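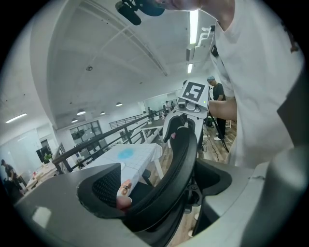 Figure 4.1 A view past one gripper finger toward a second gripper unit. The square marker on top of the second unit is the part our software will look for first.

Chapter 4
Where Is the Hand? Pose, Markers and Time

If you have come this far with us, you already know how to describe a robot arm as a chain of joints, and you have written a small planner that can move the tip of that chain from one place to another without running into the table. I hope you enjoyed it. I still remember the afternoon my own first planner worked, and I'm afraid I called two people over to admire it who had much better things to do.

In this chapter we leave the arm alone for a while and turn to a question that sounds much too simple to fill a chapter: where is the hand? On an arm, the joint encoders answer it for you. With a gripper held by a person, there are no joints to read, and all you have to go on is what the cameras see and what the motion sensors feel. The software has to work out the rest.

We will do it in stages. Sections 4.1 and 4.2 deal with square markers like the one in Figure 4.1. A marker is a kind thing to give a programmer. Its four corners are sharp, its size is known, and the pattern inside tells you which marker you have found and which way up it is. From those four corners and a calibrated camera you can recover a full pose, meaning three numbers for position and three for rotation. You will write this yourself before you are allowed to call the library version – please don't skip ahead, however tempting it looks.

Section 4.3 takes up what happens when the marker is tilted, blurred or half hidden behind somebody's arm. Two different poses can explain the same four corners almost equally well, and a careless program will hop back and forth between them. We will look at a simple test that compares each new pose with the last trusted one, and at what to do when neither candidate passes.

Section 4.4 is about clocks, and I would ask you to read it slowly. The practice recording for this chapter, which we call Canard, has 1543 images in it. The marker is detected in 1034 of them. When Ehsan Dhanial first ran our Edel tracker over this recording, the path of the gripper looked smooth and lovely and was wrong all the way along, and he spent most of April hunting for a mistake in the geometry. The geometry was fine. The image timestamps were 57 milliseconds behind the motion sensor's, so every turn of the wrist was matched with a picture of a slightly earlier one. You will find that same delay in your copy of the files, and Exercise 4.10 asks you to measure it and take it out.

Before you begin, you should be comfortable with rotation matrices (Chapter 2) and with least squares fitting (Section 3.5). If quaternions still make you uneasy, the short review in Appendix B will see you through, and there is no shame in keeping it open beside you.

4.1 From Four Corners to a Pose

Let us start with the camera itself, and with the small set of numbers that describe how it turns a point in the room into a pixel.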